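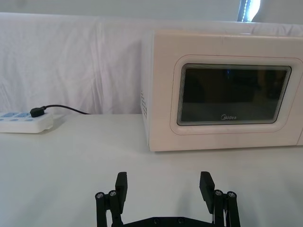 Shared Kitchens and Small Appliances
Speaker notes, February session

Running time with questions is 32 minutes. Slides are numbered in the corner. If the projector at Brirmont is the old one, skip slide 6, the text is too small to read past the second row.

Slide 1. Title

Wait for people to sit. Say the talk is for anyone who looks after a break room, a community kitchen, a dorm kitchen or a rented apartment with a countertop microwave in it. Handouts are on the chair by the door. Phones can stay on.

Say what the talk covers: where the microwave goes, how it gets its power, how it gets cleaned, and when to replace it. Coffee makers and toasters come in at the end because they usually sit on the same counter.

Slide 2. Why the microwave gets its own talk

It is the appliance the most people use and the one with no owner. The fridge at least gets cleared out when it smells. At the Laaksonen building we kept a logbook of kitchen complaints for a year, and more of them were about the microwave than about everything else put together. Most were small. Food on the ceiling of the oven. The turntable not seated. The breaker tripping at lunch.

Mention that the breaker complaint will come back on slide 4.

Slide 3. Where to put it

Start with the surface. A flat table or counter that doesn't rock. Push on one corner with your hand before you set anything on it. A folding table is fine if the legs lock, and I have used one for months at a time. The surface should be deeper than the oven, with all the feet well inside the edge.

Next, the height. Counter height is right for most people. On top of a fridge is too high. People lift hot soup down from above their faces and sooner or later it spills. If you have children or anyone in a wheelchair using the room, a table is better than a counter.

Then the air. Most countertop ovens have vent holes in the side panels, the back, the top or underneath, and the manual says how much space to leave at each. Read the manual for your own model. If the manual is gone, the maker usually has a copy online. Look at the oven, find the holes, and keep things away from them. The usual offenders are paper towels, cereal boxes, a curtain, and a tablecloth that bunches up behind.

Pause here and ask who has something stacked on top of their microwave right now. Most of the room puts a hand up. Tell them bread is the most common answer and that the bag can soften if the top gets warm.

Fabric. If there is a curtain or a sheet hanging behind the counter to hide shelves or a rough wall, pull it back far enough that it can't rest on the oven, or tie it to one side. A tension rod moved out of the way costs very little. At Carkoser they took the cloth down and painted the wall white, and the kitchen looked better for it.

Last, the door. Stand where a person would stand and swing it all the way open. It shouldn't hit a wall, a faucet or the coffee maker. Leave a clear spot next to the oven, big enough for a dinner plate, so people have somewhere to set a hot dish down.

Slide 4. Power

Slow down on this one. It gets the most questions.

A microwave wants a wall outlet. Makers generally say to plug it straight into the wall, and that includes small models. The number in big print on the box is cooking power. What it pulls from the wall is higher, and it is printed on the rating label, usually on the back or just inside the door. Ask people to go and look at theirs when they get home.

Power strips. A strip is made for lamps, chargers, a radio, a laptop. Put a microwave on it and you are using up most of what the strip can carry. Add a kettle and you are over. The breaker trips if you are lucky. A cheap strip with a worn socket can heat up at the plug first.

If the room has only one outlet in reach, these are the choices, in the order I would try them:

Move the table to the outlet.
Move the other things off the outlet and run them somewhere else.
Ask the building to add an outlet near the counter.

The strip can stay on the counter for phones. Label it. A piece of tape with CHARGERS ONLY works better than a printed sign on the wall, which people stop seeing after a week.

Cords. Run the cord behind the oven, clear of the front edge and clear of the sink. Don't put the oven's feet on it. Don't coil the extra length tightly and zip-tie it. Once a month unplug the oven and look at the plug and the first few inches of cord. Brown marks, a soft spot or a loose blade all mean stop using it.

Back to the lunch breaker. At Laaksonen the microwave and the kettle were on one circuit, and so was a space heater in the office on the other side of the wall. We found the heater by switching the breaker off and walking around to see what had gone dead. I recommend doing this in any kitchen you take over. Tell people first so nobody loses their work.

Take questions on power now, before moving on. Five minutes at most. If someone asks about surge protectors, the answer is the same as for strips. If someone asks about old wiring, tell them to call an electrician, I am not one.

Slide 5. Cleaning

Daily: wipe the inside with a damp cloth and a drop of dish soap. Wipe the door seal too, all the way around. Crumbs in the seal keep the door from closing flat.

Weekly: take out the glass plate and the roller ring and wash both. Wipe the floor of the oven under the ring. Put the ring back first, then the plate, and turn it by hand to be sure it sits right.

For dried food: a bowl with a cup of water and a few slices of lemon, or a spoon of white vinegar. Put a wooden spoon in the bowl so the water doesn't boil up all at once. Run it for 2 minutes, leave the door closed for another five, then wipe. The bowl will be hot. Say that twice.

The outside: white plastic shows everything, mostly around the door and on the buttons. Dish soap and a soft cloth. No scouring pads. Dark door glass hides splashes and shows fingerprints, so open the door and check it from the inside. Spray the cleaner on the cloth and wipe. Never spray toward the vents.

Behind and under: every few months, unplug, slide it forward, wipe the table, wipe the back, brush the dust off the vent holes with a dry brush. An old paintbrush is good. This is when the lost forks turn up.

Slide 6. The sign (skip on the old projector)

Our sign has four lines on it.

Cover your food.
Wipe it if it splashes.
No metal, no foil.
Stay in the room while it runs.

The sign before it had eleven lines and a clip-art mouse. Read a few lines of the old one aloud if there is time.

Keep the covers where people can reach them. We bought Fastow lids, the plain vented kind, and hung them from a hook beside the oven. When they lived in a drawer they didn't get used.

Slide 7. When to replace it

Go through these at a steady pace.

The door doesn't close flat or the latch feels loose.
The door glass or seal is cracked.
It sparks with nothing metal inside. Check the inside walls for chipped paint.
It runs with the door open. Unplug it and don't use it again.
It hums but the food stays cold.
There is rust inside.

Don't open the case to fix it. The parts inside can hold a dangerous charge even when it has been unplugged. A small oven usually costs less than the repair.

When you buy the next one, measure the space first and take the number with you. Measure depth with the plug and cord included. For a shared room get the simplest controls you can find. At Brirmont the kitchen has an oven with a long menu of food programs and as far as I can tell people only press the 30-second button.

Budget note for the managers in the room: the Carkoser kitchen spent 369 dollars over the life of its last two ovens, including lids, a new turntable and the disposal fee. I have the breakdown on paper if anyone wants it.

Disposal. Call the town before you leave it at the curb. Many towns take small appliances at the transfer station, some charge. Cut nothing off it. Tape the door shut for the ride.

Slide 8. The rest of the counter

Short. Toaster: empty the crumb tray weekly, keep it out from under cabinets while it runs. Coffee maker: near the sink, on a different circuit from the microwave if you can manage it. Kettle: the same. Both of these go straight to the wall.

Don't line all of them up along one wall just because it looks neat. Look at the outlets first and then decide where things stand.

Slide 9. Questions

Repeat each question into the microphone, the back rows can't hear the front.

Ones that come up every time:

Can I run it empty? No. If you want to test it, put in a cup of water.

Is it all right on carpet or a towel? Not if the oven has vents underneath, and a towel slides. Hard surface.

Can two microwaves share an outlet? The outlet has two sockets but it is one circuit. Running both together will usually trip it.

How far should it be from the sink? Far enough that splashes don't reach it or the plug.

Collect the pens. Leave the spare handouts on the table by the coat rack and turn the projector off at the switch on the left side.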